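Amaral Opens Its Second Repair Cafe in Braltmont This September

Free fixes for lamps, toasters, zippers and anything else you can carry through the door

BRALTMONT - Well, we did it! I'm Hiba Zein, and I started Amaral at my kitchen table with a borrowed soldering iron and a box of my grandmother's sewing needles. This September we're opening the doors of a second repair cafe, in the old Molitz shoe store on the corner, and I am so happy to be telling you about it that I've rewritten this opening four times.

If you haven't been to one of our sessions, you bring in something broken and sit down next to a person who likes fixing things, and the two of you have a go at it together. It's free. There's coffee (pretty good) and cake (very good, when Matvii's mother is baking). In our first year at the Clikgate location we logged 1,496 items. Lamps were the biggest group by a mile, then toasters, then jeans. We also had 107 music boxes, and I still can't explain that one.

The Molitz space gives us 2 big workrooms, so the sewing people and the electrical people can finally stop fighting over the good table. The front room will have four sewing machines and a pressing station. The back room is for anything with a plug, a motor or a spring in it. Matvii Hladun will be running that side, and he has already labeled every drawer in there, including one that says "mystery springs - ask first."
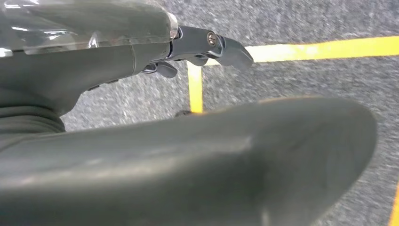

Our beginner classes are coming back too, and this time there are enough seats. The first one is called Know Your Fasteners, and I promise it's more fun than it sounds. Matvii spends a whole hour on screws, and people come out of it talking about them at dinner! He'll get you looking at the heads first: a Phillips, a slotted one, or a small round silver screw with a hex socket in it, like the one by the joint in the photo, where a regular screwdriver won't do you any good and you want a hex key that fits snugly. After that you get a tray of odds and ends to take apart and put back together, and you keep the little key set we hand out at the end.

The second class is hand sewing for people who think they can't sew. I teach that one myself. We do buttons, hems and one honest attempt at a pocket. Bring a shirt you don't love too much.

Classes cost 200 pennies, and yes, you can pay in actual pennies - we have a big jar by the door and a coin counter that somebody brought in to be fixed and then donated. Repair sessions stay free, as always. Doors open at 10 a.m. and we take our last item at 3:30 p.m., so please don't show up at 3:29 with a grandfather clock.

We're also looking for more fixers, especially anyone who knows bicycles or old radios. You don't need a certificate. Come by, have some cake, and we'll find you a stool.

Reporters are welcome at the opening, and so are their broken umbrellas.

Press contact: Hiba Zein, Amaral, Braltmont
Copyright Amaral. All rights reserved. | Back to top

This site uses cookies to remember your settings. Accept | Manage choices

Last updated: September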